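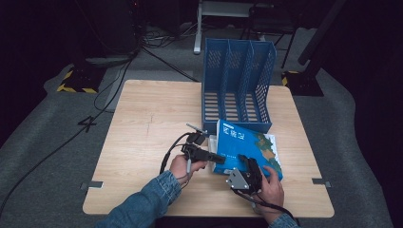 Book and organizer task, hand-held grippers, before the lift.

Search the notebook
Go

3 min read

5 May 2026 – left gripper dropout, book-to-organizer task

Writing this up quick before I lose the details. Left gripper stopped reporting jaw width partway through the run. Right one fine the whole time. Stepan was on the grippers, me on the log screen.

What we saw: episode 16, book half way up to the organizer, left width value freezes. Jaws still move in his hands, number doesn't. Comes back on its own after 3 seconds, then drops again next pick. No warning on screen, recorder just keeps writing the last good value. That's the bad part – if I hadn't been staring at the plot we'd have kept all of it.

Tried:
– restart recorder, no change
– swapped ports left/right. Fault stayed with the left gripper, so not the port
– wiggled the cable where it goes into the body. Drops every time when its pulled back toward the wrist

So cable or connector. The left one hangs in a loop beside the hand and I think it gets tugged on the reach for the far compartment. Vangelis thinks the crimp was bad from the start, it's from the Todow batch. Could be both. Haven't opened it yet.

Checked older data with a dumb script, anything where left width is flat while the arm pose is moving. 1471 files in the set, about 300 flagged. Some of those will be real holds with the jaws shut, so don't delete anything untill Kalliopi has gone through them. Moved nothing, only made a list, it's in the Skestton folder.

Safety thing, separate: Stepan caught his foot on the long cable over the carpet when he stepped back from the table. Didn't fall. Needs a cover strip or a different route before the next session. Told Paraskevi.

To do:
– open left connector, photo the crimp before touching it
– clip for strain relief, leave slack at the wrist
– recorder should stop on a stale value, not repeat it (Houda)
– spare cable from Hatano, they said June, ask again
– floor cable!!

Left gripper is tagged, on the shelf. Don't use it.

Contact: Galanis workshop, notebook admin | © 2026 Galanis | Back to top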